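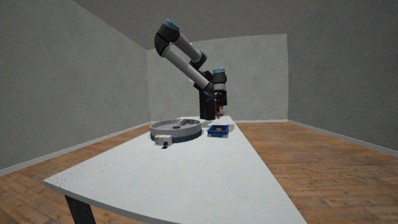 No. 26

Relabelling the spice and dry goods shelves

The kitchen cupboard had reached the stage where I bought a second jar of ground coriander because the first one was behind the lentils. I have now re-done the whole lot, and since Malsha Bandara asked how the labels were holding up, these are my notes.

The old system used paper labels written in fountain pen. Fountain pen ink is water-based and the shelf is next to the kettle. By April most of the front row could be read only by smell. Cumin and caraway are not safely told apart this way when one has a cold.

I tried three sorts of label on the same type of jar: plain paper under clear tape, a polyester label from a laser printer, and masking tape with a permanent marker. Each jar was wiped with a damp cloth after cooking for a month. The tape over the paper lifted at the corners and collected flour. The polyester looked the same at the end as at the start, apart from one I had put on with greasy fingers. The masking tape was ugly but readable, and it came off cleanly when I changed my mind, which I did often.

So: polyester for the things that never change (salt, bay, peppercorns) and masking tape for the rest.

The order on the shelf took longer. Alphabetical sounds right and works badly, as it puts chilli flakes next to cinnamon and I have made that porridge once. Natsumi Ogura sorts hers by how often she opens them, with the daily ones at hand height. I copied this and kept alphabetical order within each row. The bottom row is for whole spices only — they keep longer and can wait.

The lids get a label as well, for the drawer. Write the name across the middle of the lid and the month of purchase under it. I leave off the year. If I can't remember which April it was, the contents should go in the bin.

Jars are the square 147 ml ones. Round jars waste the corners and turn themselves round so that the label faces the wall. The inside depth of my shelf is 585 mm, far too deep for spices, so I put a step at the back made from an offcut of pine, sanded and left bare. Nuwan Sikder suggested varnish. I have not got to it.

Remaining faults. The turmeric has stained its own label. Two jars have a lid thread that does not quite match and has to be started backwards before it will catch. Rice and flour are still in their bags with pegs on, as I have not found a tub that fits under the step and takes a full bag of either.

Next time: the freezer drawer, where masking tape does not stick at all unless it goes on before the tub is cold.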